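The Long Way to Teach a Robot to Tidy a Table

14 March 2022
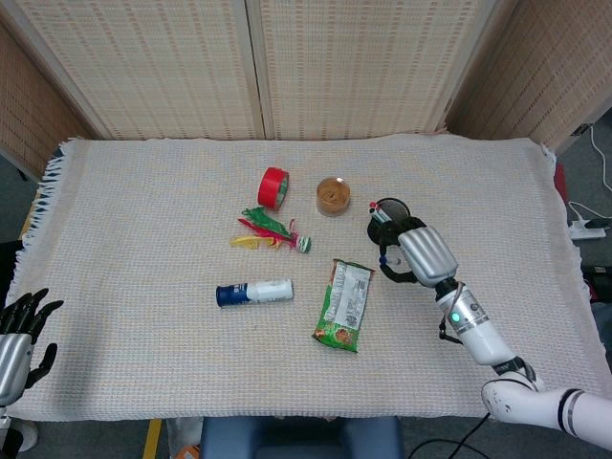

At Werkis, the working day is measured in episodes. An episode begins when an operator takes control of the robot and ends when one small household job has been done or has plainly failed. Most last under a minute. The team has been recording them since the start of the winter, and the folder for tabletop work now holds 821 that passed review. The goal for this part of the project is 900.

The project is called Nistora. Its aim is modest when put in one sentence: a two-armed robot should be able to look at a table with ordinary things on it and move them where a person wants them. The software that decides how the arms move is not written step by step. It is trained on examples, and the examples have to come from somewhere.

At Werkis they come from people. An operator sits at a control station and moves the robot's arms and hands remotely, watching through the camera on its head. Everything is saved together: the camera view, the position of each joint, the commands sent to the hands. Later, the learning system, which the team calls Myung, is given the whole collection and trained to predict what the operator did next.

The choice of objects takes more time than visitors expect. A roll of tape standing on its edge can roll away if it is touched at the wrong angle. A feathered shuttlecock has a firm base and a soft plume, and the two ends need different handling. A clear jar is hard for some vision systems to judge, as the camera sees both the plastic and what is inside it. A bottle lying on its side has to be gripped across the body, and a snack package bends when it is squeezed. A cup with a pen in it is harder again. It has to stay fairly upright, or the pen slides out and the episode becomes a different one.

Objects are swapped in and out from a set of plastic bins. The list for each session is drawn up the night before and printed. Two things of the same color are often put out together on purpose, and so are things with nearly the same shape. In the first weeks the team used whatever was in the office kitchen, and Myung became very good at mugs.

The background matters too. Tables are covered with different cloths, and screens are put up around them to keep the rest of the room out of view. Early recordings were made without screens. When the system was tested in another corner of the building, its reaches went wide of the target, and the engineers concluded that it had been using the shelving behind the table as a landmark. The screens were ordered that week. They are moved and changed on a schedule so that they do not become landmarks themselves.

A fringed cloth caused a long discussion. Fingers can catch in a fringe and drag everything on the table along with it. Some of the team wanted only plain covers. The decision was to keep the fringe, on the grounds that people have such cloths at home.

Operators work in blocks of 30 minutes and then change over. Tired operators make slow, shaky movements, and the system learns those as readily as good ones. New operators spend their first 2 days practicing, and nothing they record in that time is used for training.

Each episode is watched again by someone who did not record it. The reviewer marks whether the job was finished, whether anything was dropped, and whether the hands paused for a long time. Dropped objects are not thrown out automatically. If the operator picked the thing up and carried on, the episode is kept under a separate label, so Myung also sees how a mistake is put right. Episodes where the video and the joint readings drift out of step are deleted.

A second site, Clulov, started recording in March with the same model of robot and a different set of objects. Its files go into the same collection. The first batch used a brighter room and a lower table, and the operators there tend to approach objects from the side where the Werkis operators come from above. The engineers have left both habits in.

Results so far are mixed. Trained on the current collection, Myung can pick up rigid objects it has seen before and set them down in a marked area. It does less well with packages, and it still tips cups too far. The next sessions will be made up mostly of cups, with pens, spoons and brushes standing in them, and the remaining places on the list have been set aside for soft packaging.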